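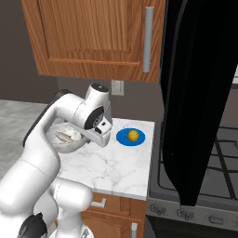

Figure 1. Simulated kitchen cell, counter task. The gripper is above the marble between the bowl with the fish and the blue plate with the yellow fruit.

Unit 3: Silent failures in pick-and-place evaluation

Reading before the session: the Kassa task sheet and the Huneck log format, sections on contact and on termination. Bring the August log extract.

1. Background

The counter task is one of the manipulation tasks in the Kassa kitchen set. The policy under test was trained in the Boler simulator and evaluated over 1,609 episodes. The summary table gave a high success rate and no safety stops. A later replay of the logs showed that 487 of the episodes marked as successful should have been marked as failed. The error was in the success check and the contact monitor. The policy was scored correctly according to the rules it was given.

2. What went wrong

The success check read the position of the target object at the last time step and compared it with the goal region. It did not ask whether the gripper had let go. An episode that timed out with the object still held over the goal passed the check.

The contact monitor had a separate fault. It watched the gripper fingers and the wrist joint only. The upper link was left out of the list when the arm model was replaced, and the link names in the new file did not match the old ones. The monitor raised no error on a missing name. It skipped the entry and went on.

In Figure 1 the upper link passes in front of the bowl as seen from this viewpoint. Overlap in a rendered view is no evidence of contact. Clearance has to be taken from the collision geometry, and for that link no distance was being logged.

3. Consequences

Replay with the full link list found 87 episodes with contact between the upper link and a cabinet or an object on the counter. On hardware with force limits set, a contact of this kind would normally be expected to trip a protective stop. In the simulator the arm pushed through and the episode continued.

The Fondia transfer test had been planned on the strength of the original table. It was put on hold until the replay was complete.

4. Corrections

– Success now requires an open gripper, no finger contact with the object, and object speed below the threshold for the full settling window.
– A link name that cannot be resolved stops the run at load time.
– Each log header lists the monitored links in full.
– Timeouts are reported in their own column.

5. Exercises

5.1 Write the corrected success condition as a logical expression. State which signals it needs from the log.
5.2 The 87 contact episodes may overlap with the 487 mislabeled ones. Explain what must be known before the two figures can be added.
5.3 Propose a test scene that would have exposed the missing link before the evaluation began. One page, with a sketch.

Hand in 5.1 and 5.2 on paper. Exercise 5.3 may be done in pairs.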